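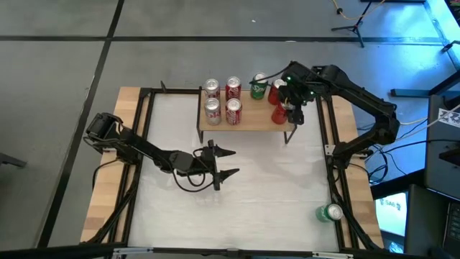

Section 5. Setting up your Jatix hardware wallet

Read this section through once before you start. You will need the wallet, the USB cable from the box, both recovery cards, a pen with permanent ink and a computer running the Prusis desktop app. Allow an hour, and do it somewhere private. If you bought the wallet second-hand, go to Section 2 first and carry out a full reset.

Checking the wallet

1. Look at the seal across the cable socket. It should be whole, with the word Jatix running across the join. If it is torn or has been stuck back down, stop and contact the shop you bought from.

2. Connect the wallet to the computer with the supplied cable. The screen lights up and shows a welcome message.

3. Open Prusis and choose Add device. The app checks the firmware and shows either Genuine or Not recognised.

4. If an update is offered, accept it. Leave the cable in until the wallet restarts by itself.

Caution: A new wallet never arrives with a PIN or a set of recovery words already filled in. If yours does, do not send any bitcoin to it.

Choosing a PIN

5. Select New wallet on the device, not Restore.

6. Enter a PIN of six to eight digits using the two buttons. The left button changes the digit and the right button confirms it.

7. Enter the same PIN again. If the two do not match, the wallet goes back to step 6.

Note: Five wrong attempts in a row will wipe the device. Your bitcoin is not lost when this happens, but you will need the recovery words to reach it again.

Writing down the recovery words

8. The wallet now shows 24 words, one at a time. Write each one on the first recovery card, next to its number. Use capitals.

9. When you reach the last word, press both buttons together to go through the list again. Check every word against the card.

10. Copy the words on to the second card and check that one too.

11. The wallet asks you to confirm six of the words in random order. Pick the right one from the list each time.

Caution: Anyone who has these words can spend your bitcoin. Do not photograph them, print them, save them in a file or type them into a website. Prusis will never ask for them, and neither will our support staff.

Keep the two cards in different buildings. A card in a drawer next to the wallet is no help after a fire or a burglary. The card stock is water-resistant but it will burn, so if you expect to hold bitcoin for years you may want to stamp the words into a steel plate as well.

Adding an account

12. In Prusis, choose Accounts, then Add, then Bitcoin. Give the account a name of up to 43 characters. The name is stored on your computer only and can be changed later.

13. Choose Receive. An address appears in the app and on the wallet screen. Compare the two all the way through — the first few characters are not enough — and press the right button if they match.

14. Send a small amount to this address and wait for it to show as Confirmed. This can take anything from a few minutes to several hours when the network is busy.

Testing the backup

15. Before you send a larger amount, choose Settings on the wallet, then Reset device. Confirm with your PIN.

16. Choose Restore and enter the 24 words from the second card.

17. Set a PIN and reconnect to Prusis. The small amount from step 14 should appear in the account.

If the balance is missing, check the order of the words first, then check that you chose Bitcoin as the account type. Words 1 to 4 of each entry are matched by their first four letters, so a wrong ending is not the cause.

Note: Prusis keeps the last 2000 transactions for each account on your computer. Older ones can be loaded from the History menu.

For help with this section, write to Tobias Kowalczyk on the support desk and quote the serial number from the back of the wallet. Messages that arrive after 4 pm on a Thursday are answered the following week.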